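Clumdale shed, bench 2
November, evening

Grora arm, wrist rebuild, second night

What a good session! Four hours on the bench and the new wrist is on, wired and moving under its own power. Writing this up while it's fresh, and so whoever gets in tomorrow knows why there's a strip of masking tape over the e-stop bracket (screw's stripped, I've got a spare at home, please leave the tape alone).

Where we were: the old wrist plate had a hairline crack running out from the middle bolt hole, and the gripper sagged every time the elbow went past horizontal. Reprinted the plate at 50 per cent infill with the layers turned side on to the load. It took all arvo and most of the end of the grey spool, but it's lovely and stiff. I leaned on it pretty hard by hand and couldn't get it to creak.

The plate came off the printer a touch tight on the servo horn. Ten minutes with a round file sorted it. If anyone prints another, open the horn recess up a smidge in the model first - the file is in the Wultar folder, and I've put a note in the parameters.

Cable next. The ribbon to the wrist camera used to run outside the forearm and it snagged on everything, including me. It now goes through the hollow of the forearm and comes out under the plate with a service loop. The loop wants to be longer than you'd think. My first go was fine until joint five rolled all the way over, then it pulled up tight as a guitar string, so out it all came and back in again. Final length from connector to connector is 187 mm, measured along the cable with the arm straight. Write that on the wall.

Camera is alive on the new mount and the stream holds up through a full roll of the wrist, no dropouts, which we never once managed with the old routing. Very happy with that.

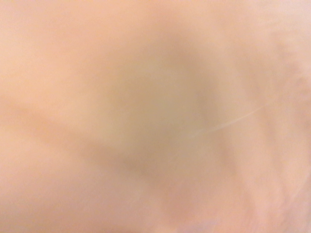 Focus is the next job. The lens on this module is a little threaded barrel with a dab of glue on it from the factory, and I don't want to crack the glue until I've settled how far the mount sits back from the fingertips. McKinnon bracket number two moves the camera back 35 mm, and I reckon that's the one to try. Bracket three moves it further but then it fouls the forearm on a full roll. Once the bracket is on, warm the barrel gently, back it out a quarter turn at a time, and lock it with a dot of nail polish. The printed checkerboard is in the second drawer under the soldering gear.

Software side: Grora firmware builds clean again after I pulled the old stepper driver out of it. Joint limits are back in and I've set the wrist ones on the cautious side for now. Started a soak test at the end of the night, 1000 open and close cycles on the gripper at low speed with nothing in it. It had a nice even sound to it. The log is writing to the shed laptop, so don't shut the lid!

Still to do
- fit McKinnon bracket two, recheck clearance through the full roll
- proper strain relief at the forearm exit (foam and a cable tie at the moment)
- focus, then camera calibration
- replace the stripped e-stop screw
- order more grey filament, or give up and let the thing be two colours
- relabel the servo leads, two of them both say 4

One more for colleagues. The lower jaw pad has started to lift at one corner. I pressed it back down and it seems to be holding, but I'd like to redo both pads in the softer silicone from the Wultar build. That stuff grips beautifully and there's half a tube left on the shelf over the lathe. If it's gone off I'll grab another on the way in.

Lights off at 10.40 pm, arm parked in the rest pose, bench supply left on for the soak test only.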